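Small Ovens, Small Rooms: A Talk with Gisela Petersen

Gisela Petersen has taught cooking in places that were never meant for cooking. She has worked in a church hallway, a library basement and, for one long July, the back half of a shoe store. Her course, Ureck, teaches adults who are setting up a first kitchen or starting over in a smaller one. I met her at nine in the morning, before her first group came in.

She began with the subject of ovens. Most of the people who sign up don't have a full-size one, or have one they don't trust.

"They come in thinking they need a stove before they can learn anything," she said. "I tell them to buy a toaster oven and a good pan and come back."

Her own view is that two knobs are enough. She has used models with screens and preset buttons and has gone back to the plain kind each time.

"One knob for heat, one for time. If you can't read the marks, get your glasses. I had one with eleven buttons and I used two of them." 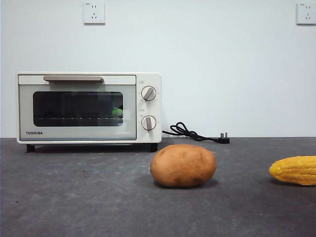

She is strict about where an oven goes. It should have open space on both sides and nothing stacked on top, and the cord should run along the back where a sleeve can't catch it. People in small apartments tend to push everything into one corner, she said, and then the bread box ends up against the hot side.

"I went to see Po-yen Chu's kitchen after he took the course. He had paper towels on top of the oven. He's a smart man. He just ran out of counter."

The course costs 319 dollars for eight sessions, and Petersen would like it to be less. A grant of 4000 dollars paid for most of the equipment in the first year. Rent takes nearly everything else. She shares the lease with Su-chen Sin, who teaches sewing in the evenings and keeps her machines in the closet by the door.

I asked what the first session looks like.

"Dry," she said. "No food. We talk about the oven, we turn it on empty, we turn it off. Everybody puts the rack in and takes it out. Then we do a meal with pretend food."

The pretend food was Nermina Tomić's idea. Tomić helped start the course and used to teach four-year-olds, and she brought in a box of toy vegetables from her old classroom. Petersen thought grown people would be insulted. A few were, but most of them relaxed, and some laughed, and they practiced planning a tray without worrying that they were wasting groceries. 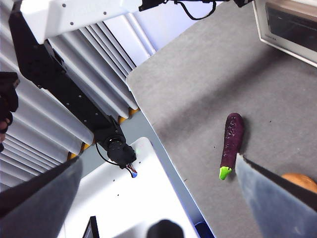
Planning a tray is the part she spends the most time on. Beginners fill it to the edges, and then everything steams. They also forget that a long vegetable has to be cut before it goes in a short oven. She likes to start with the eggplant for that, the purple one with the bright green cap, because it makes people think about where they would put the knife. A real one gets halved the long way, scored and salted, and laid cut side down.

"Then I ask what goes next to it, and how long each thing takes. If the answers don't match, it's two trays or a different dinner."

Real food starts in the second session. The recipes are short. She writes temperatures on the board in large numbers, and 400 degrees covers most of what she teaches. Cheuk-hei Ng, who took the course last winter and now comes in to help with cleanup, keeps a notebook of the times that worked in his own oven at home. Several of them differ from hers by five minutes or more.

"His are right for his oven," Petersen said. "I want them all to have a notebook like that."

She has no plans to grow. A second location came up in the spring, and she turned it down after seeing the wiring — one outlet for the whole room. What she wants is a deeper sink and a place to hang aprons.

By then people were coming in, and she got up to find the chalk.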